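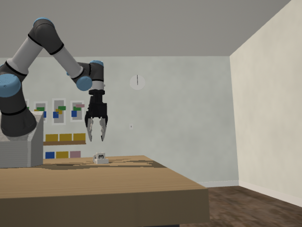
Ovuston talk, speaker notes, 2020-02-12
15 min total, 4 for questions. Dont run over again

Open: who here has driven an arm with a controller? Hands up. Ok, who enjoyed it?

Teleop in sim. Same pedestal, same table, small numbered blocks. Operator drives the gripper, we log every joint, policy learns from the log. That's the whole method, say it slow.

Why sim first: Jarrah Lockyer broke two fingertips on the Lismont arm in January. Sim fingertips are free. (pause)

Depth is the hard part. People come down beside the block, back off, come down again. All that dithering goes in the data and the policy learns to dither too.
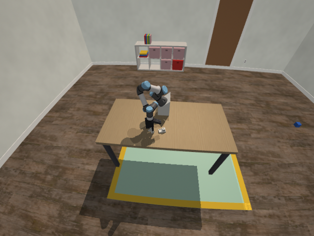 So give them a second view. From above and in front you get the shadow on the tabletop, operators use it more than the block itself. Didn't expect that.

Numbers: 2,254 demos recorded. New operators get 70 practice grabs before anything counts. Mention Hauser asked for less, we said no

Stacking next. Go slower here, people got lost at Pronitz.

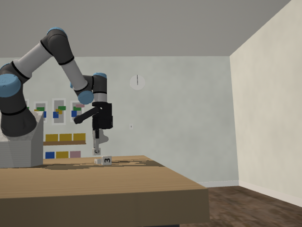 Holding a block over another one = where hands start to shake. Fix was dumb, scale the stick motion down near the table. Operators hated it for a day then wouldnt give it back.

Failures: we keep them, tagged. Somebody will ask why. Recovery moves are in there

Last slide, thanks, contact. Water!!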